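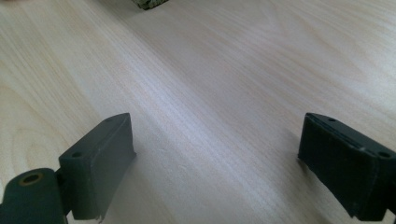
Trollia Work Table: Set-up Guide
Section 6. Caring for the Wooden Top

6.1 Before first use

1. Set the table on a level floor, at least 10 inches from any radiator or heating vent.
2. Remove the protective film, starting at one corner and pulling it back low across the surface.
3. Wipe the top along the grain with a soft, dry cloth.
4. Leave the top uncovered for 2 days before placing mats or heavy items on it.

Note: Grain pattern and color differ from one top to the next. Light and dark streaks, wavy bands and faint pink or gray tones are normal and are not covered by the warranty.

6.2 Checking the surface

1. Clear the top completely.
2. Stand where light from a window or lamp reflects off the surface.
3. Look across the bright band for dull spots, film residue or raised grain.
4. Move to the opposite side and repeat.

A pale sheen across the middle of the top is reflected light. If a patch stays whitish from every angle, treat it as residue and clean it as described in 6.3.

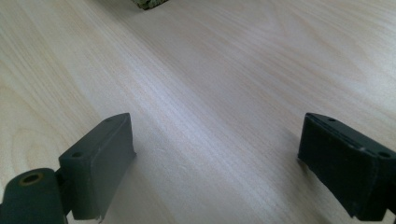 6.3 Routine cleaning

1. Dampen a cloth with lukewarm water and wring it out well.
2. Wipe along the grain, then dry at once with a second cloth.
3. For residue, add a drop of mild dish soap and repeat steps 1 and 2.

Caution: Do not use scouring pads, bleach or furniture polish containing silicone. Do not leave water standing on the top.

Revised Mar 6, 2020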